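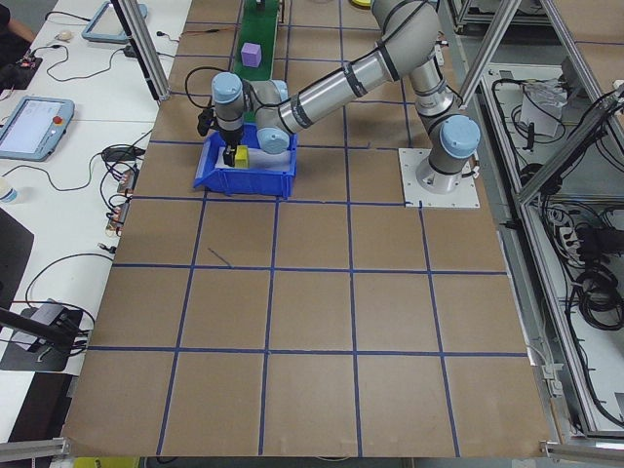 What should a small shop budget for beyond the price of the arm?

Plan on the arm being a little under half of the total. The gripper, wrist camera, mounting plate, frame, cabling, safety work and the hours to get it all running make up the rest, and the hours are the line most often left out of a first quote request.

That was the main thing I brought back from the March visit to the Dosstead integration lab. Our shop packs small molded parts for two customers and has money set aside for one bin-picking cell in the next budget year. Dosstead builds and tests cells for shops our size. Mounir Ghoneim runs the lab floor and took us through it. Marwa Erraji handles quoting and joined us for the second half.

Arrival and layout

We started at 9:30. The lab is one room with test cells along two walls and a parts cage at the back. Visitors sign a one-page safety sheet and get glasses. There is no noise to speak of, and normal conversation is possible next to a moving arm.

Test cells

The cell we spent the most time at has a six-axis arm with a two-finger gripper, set up for picking blocks out of a blue plastic bin. The table is covered in cardboard and marked off in squares with blue tape. Ghoneim recommends doing the same at our site before ordering anything. Cardboard and tape cost next to nothing, and the grid lets you write down where a bin stood when a pick failed. We had planned to order a machined table top with the arm. That item is now moved to the second phase.

The two-finger gripper handles most rigid parts with two flat sides. For our caps, which are round and shallow, he would quote a suction tool as well and a manual changer. He does not recommend an automatic changer below two product changes per shift.

Reach was the next subject. Catalog reach is measured with the arm stretched out, and a wrist that has to point straight down into a bin loses a good part of it. Bin walls take away more. His advice is to fix the bin first, including its wall height, and choose the arm from that. We had been doing it in the other order.

Cables

Cable runs got more attention than I expected. A cable to the wrist needs slack for every pose the arm will take, and it is a wear item. Dosstead puts one spare set in every quote. Power strips and supplies should have an enclosure priced in from the start if the cell is going on a production floor. A lab can live with open wiring. Our insurer will not.

Floor space

Our drawing had a footprint for the table only. It needs to include the pendant, a desk for the controller PC during commissioning, and room for a person to stand at it. Ghoneim suggested taping the full outline on our own floor and leaving it there for 3 weeks to see who walks through it.

Quoting

Erraji went through a blank quote form with us. Lines we did not have in our own sheet:

Risk assessment, including the gripper and the part, not the arm alone
Operator training, second session after the first month
Spare fingers and spare wrist cable
Freight and rigging
Commissioning hours, on site
Vision recalibration after any move of the camera
Annual service

For a cell of our type she allows 104 commissioning hours when the customer supplies sample parts in advance and 223 when the customer does not. The difference is nearly all waiting and rework. She wants 20 samples of each part, taken from normal production and including bad ones.

Software is priced two ways. Grolo is a yearly license per cell and covers vision and path planning. Shehata is a one-time purchase, with updates charged separately. Over five years the two come out close for a single cell. With a second cell, the one-time purchase is cheaper. I asked whether a license can be moved from one controller to another, and she will confirm in writing.

Lead times

The arm is not the long item at present. Safety scanners and the enclosure are. Erraji would place those orders as soon as the layout is frozen.

Open items for us

Send bin drawings with wall heights. Pull samples from both lines. Get the compressed air reading at the proposed location, in case we go with suction. Ask Plarnelora, who did our conveyors, for the signal list on line two. The revised budget sheet goes to purchasing once the license answer is in.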